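Furkby Desktop Power Strip, Two Outlets and Four USB
Reviewed by Senyo Ackah
May 9, 2023

I bought the Furkby because the old strip behind my desk had started to buzz, and because it was blue. Turquoise, if you want to be fussy, and the listing is very fussy. It calls the color "lagoon." My wife calls it "the color of a dentist's waiting room," and she has a point, but I have never once lost it under a pile of papers, which I can't say for any of the black ones I've owned.

The basics. You get two universal sockets and four USB ports in one rounded box. The sockets take more or less any plug you're likely to bring home from an airport. I've had it since February and it has run a laptop, a lamp, two phones and an electric toothbrush I keep in the office for reasons of optimism.

Grip is good on my US plugs and a little loose on the European one that came with my coffee grinder. A wiggle sorts it out. If you're planning on leaning anything heavy off that socket, don't.

USB charging is fine. I wouldn't go further than fine. Plug in one phone and it's full by the time I've finished avoiding my email. Plug in four things and they all sort of take turns being disappointed. The ports sit in pairs, and the two in each pair are close enough that a fat cable end bullies its neighbor. Slim cables get along.

Now the cord. It is thick, it is off-white, and it has opinions. Mine came coiled up with a black twist tie and it remembered that coil for 33 days after I let it out. I finally gave up and tied most of it back up, so I now have a power strip with a large pastry attached. It also picks up smudges if you look at it. The collar where it meets the box feels solid, and I yank things out by the cord like an animal, so that's worth something.

I compared it with the Jasa my brother has. The Jasa has a switch, which I miss, and a lid over the outlets, which I don't. The Furkby takes up less desk. Neither one will do anything about your cables. I had some idea that a nice new strip would make me a tidy person.

Would buy again, though I'd look for a shorter cord first. Four stars. The fifth is somewhere in the coil.

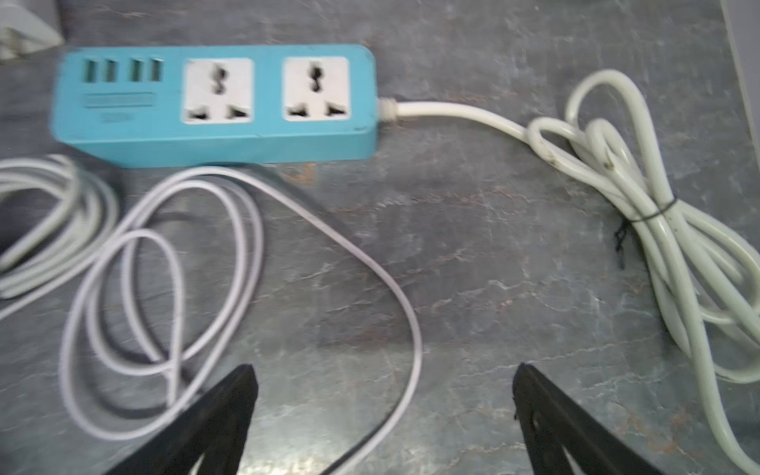

The Furkby with its cord tied back up, and the usual white cables.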